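Tindalico Hand Grippers (Pair)
For recording tasks by hand, wired, sold as a left and a right

$1,294 the pair
In stock at Berkport, pickup or post

I've been selling bits and pieces to robot people out of Berkport for a while now, and these are the ones I'd grab first if the shop was on fire. You hold one in each hand, you do the job yourself on a real table with real things, and the grippers record how your hands moved and when the jaws opened and closed. No arm in the room, no joystick, no waiting for the poor thing to catch up with you.

I used to do all my demos by remote control. I had a leader arm clamped to the bench and a follower arm on the other side, and I'd spend a whole afternoon getting a handful of decent runs of something my niece could do with her eyes shut. It has its place (if you're working with heavy stuff, or you need to know your arm can reach the back corner, please do it that way). But for soft, floppy, everyday things I got sick of it pretty quickly, and my shoulders did too.

What's in the box

Left gripper and right gripper, black, each with its grey triangular plate fitted on top
Two black cables, one per gripper
3 spare sets of jaw pads
Hex key and a bag of screws
A printed setup card, which Jolán Hegedűs rewrote for me after the first one made no sense to anyone

Getting going

Plug both cables in before you start the recorder, left first. The software goes by the order it finds them, so if you do it backwards your left hand will turn up as your right hand and you'll have a very confusing morning. Run the cables down past your wrists and behind you. I tuck mine through a belt loop, which looks daft and works fine.

Check both plates are snug. A loose plate gives you wobbly position data and you won't spot it until you play the run back. Quarter turn with the hex key, no more than that.

Then open and close each gripper all the way, one at a time, so it learns its range. After that you're away!

What to try first

Laundry. I know everyone does laundry, but socks are cheap, they're light, and they never land the same way twice, so you get a lot of variety without having to think very hard. Use a pair in one colour on a plain table. Pick one up, move it, let go, stop the recording, mess it all up again. Csenge Orbán got 66 good runs out of one sitting like that, with a break for lunch, and she'd never held the things before.
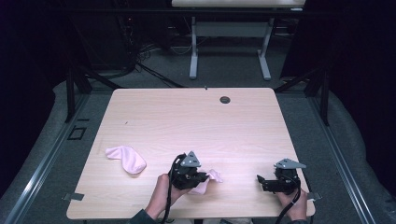

Two pink socks, one in the left gripper and the right one free.

My one bit of advice is to slow down. Your hands are much quicker than any arm you'll be training, so move as if you're a bit sleepy and keep the jaws where you can see them. And if you fumble a pickup, keep going and fix it. I like having those in the set — they've been handy for me.

Jaw pads

I swap mine after 1,000 grabs or when they go shiny, whichever comes first. Extra pads are on the spares page.

Postage

Orders to Flakesden go out in the afternoon run. Anywhere else, drop me a line with your postcode and I'll work it out. If you want to have a go before you buy, come by the shop in the morning and ask for me or Ottó Sipos. Bring your own socks if you like.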